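How we record hand-gripper demonstrations at the Purkau club (and what I'd leave out if it were up to me)

Posted by Isla Dow, 10 August 2023

Murdo Innes asked me to write this up for new members before the autumn intake. I said I would as long as I could be rude about the parts that deserve it. The short version: recording demonstrations is dull, most guides make it sound easy, and a lot of what gets recorded is no use to anyone. If you follow the steps below you will still record some rubbish, but you'll know which bits are rubbish.

Before you start

You need the pair of hand-held grippers, the table with the white board on it, the small parts tray and a second person at the laptop. Please don't try it alone. Torquil did a whole evening by himself in January and spent more of it walking back and forth to press a key than he did moving parts.

Check both cables by wiggling them at the handle end while watching the readout. If the jaw value jumps, swap the cable. Do not tape it and hope.

1. Write the task down in one sentence

"Put the ring in the box" is not a task. Which compartment? Which hand? Does the lid get closed afterwards? Evander Rankin's team lost a full set because two of them shut the lid at the end and one didn't, and they only found out when they played it all back. Write the sentence on paper and leave it by the laptop.

2. Set out the parts

Board first, square to the table. Then the box, then whatever you are picking up. Move the object a bit between takes. People hate this step and skip it, and then their model learns to go to one spot on the board and close on thin air. I have seen it presented at a club night as "nearly working".

3. Hold the grippers properly

Start with your elbows in and your wrists loose. Both jaws should be open and clear of the parts before the person at the laptop says go. If your sleeves are baggy, push them up. 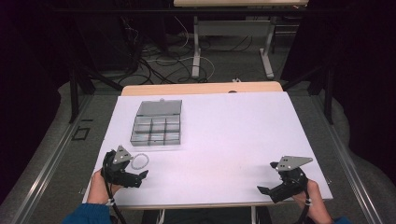 Thin rings are the worst thing in the tray and I would like them banned from the beginners' sheet. The clear organiser doesn't help, as it's see-through with a grid of little square cells, and a translucent ring on a white board is hard enough to spot with your own eyes. Bring one set of jaws in low from the side, next to the ring, and keep the other gripper well over to the right until you need it. Don't come straight down. You'll press the ring into the board and then chase it about, and that take is wasted. If you want an easier first go, pick something chunky and coloured.

4. Do the take

Go at half the speed you think is right. Pause briefly before you close the jaws and again before you let go. Birutė Šimkus thinks the pauses teach the model to dither, and she may have a point, but the takes without them are much harder to trim. We have argued about this for months and neither of us has run the comparison.

If you fumble, stop, open the jaws and say "bad" out loud so the laptop person can mark it. Keep the fumble. Don't try to rescue it halfway and call it a good one.

5. Label straight away

Good, bad or unsure. Do it before the next take. Anything labelled from memory at the end of the night is a guess.

6. Watch some back

I mean really watch, at normal speed, with the sound off and no chatting. On our last set I went through all 200 takes and was left with 91 I would be happy to train on. The official club line is that we had 200 demonstrations. Make of that what you like.

Does any of it work?

Sometimes. Our ring model is poor. The chunky block model is decent if the light stays the same and nobody has shifted the table. The handout that came with the course kit says a small set is plenty for a simple job, and I have yet to see that hold up in our room. Murdo is more hopeful and says we just need more than 101 clean takes per task. He has not said where that number came from.

I still think it's worth doing for a term. You learn how fussy an ordinary hand movement is, and you get quicker at spotting other people's edited demo videos. Just don't promise the school visit a robot that sorts beads.

Things people keep asking

Left-handed members: lead with the left, but put that in your task sentence and stick to it for the whole set.

Sore wrists: stop for the night.

Lost rings: check the carpet under the table, then ask Birutė for the spare bag.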